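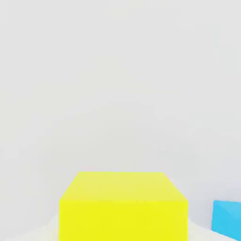
Does a good score in a simulator tell you a robot is ready for a real job?

Only if whoever reports the score also says what was held still while it was earned, and in my experience they mostly leave that part out.

I've been reading evaluation write-ups since June, because Dae-han Oh asked me to help with the reporting rules we're drafting for our little shared benchmark. I said sure, thinking it would take a weekend. It has eaten my evenings, and I've come out of it grumpier than I went in.

My first complaint is the word "success." One write-up I read, for a block-stacking policy called Rastano, claimed success on nearly every trial out of 1,000. Fine. Success at what? You had to go into the config to learn that a stack counted if the top block was above a certain height when the clock ran out. It didn't matter if the gripper was still holding it there. I don't think anybody was cheating. Somebody wrote a check early on, it was good enough to get training going, and then it became the definition.

So the first rule in our draft is dull: write the success condition in a sentence a stranger could apply with their own eyes, and put it next to the number. If the sentence and the code disagree, the number comes out until they don't. Solange Coste thinks this is too strict for early work. I think early work can just say "we haven't pinned this down yet," which costs eight words or so and hurts no one.

The second complaint is cameras. Plain colored blocks against a pale wall are a perfectly good place to start, and I've got nothing against them. But a policy that learns from one viewpoint learns that viewpoint. When a close block fills up the bottom of the view and the other one is mostly out of it, what does the policy do? Plenty of reports never say if such views were in the test set, or were thrown out as "bad starts," or never came up at all. Throwing them out is a choice. Tell me you made it.

Our rule there took three drafts. The version I like says: list every reason a trial can be discarded before you run any, and report how many were discarded for each. So-yul Gil wanted to add that discards should count as failures unless they fall under one of those reasons. I grumbled about it for a day and then agreed with her.

Then there's the lighting. Bright and even, hardly a shadow. Simulators make that easy, and people who use them get used to it. The usual answer is randomization: vary the lights, vary the colors, vary the table. I've become suspicious of that word too. "Randomized" can mean anything from a serious spread to nudging one lamp a hair to the left. The write-up for Zalto said the environment was "heavily randomized" over 2,000 episodes, and the ranges weren't given anywhere. Give the ranges. A table in an appendix will do. If you picked them because they were the widest that still trained, say that, since it's useful to the next person.

Eun-seong Um read an early version of this and told me I was being unfair to simulation, and that real-world tests are reported just as badly. He has a point. I've seen real-robot results from 6 trials quoted to a decimal place. Our draft covers both, and the rule about small counts was written with real arms in mind: give the raw numbers, so many out of so many, and skip the percentage if you could have counted the trials on your fingers.

What I don't buy is the argument I keep hearing that standards like these slow people down. Slow compared to what? I spent most of a Saturday trying to rerun one result and gave up at dinner time because the random seeds weren't listed. Writing them down would have taken its author a minute.

I'm also not convinced our document will change much. Rules like this get adopted by the people who were already careful, and the rest paste the heading into their report and leave a vague line under it. Dae-han is more hopeful. He wants a reviewer to sign each section by name, and I'm willing to try that for one round.

Still open: whether we ask for failure videos. I want every failure kept, even the boring ones. Solange says storage, So-yul says pick a random sample and publish how it was picked. I'll probably lose this one, and I'll post the wording here once we've settled it.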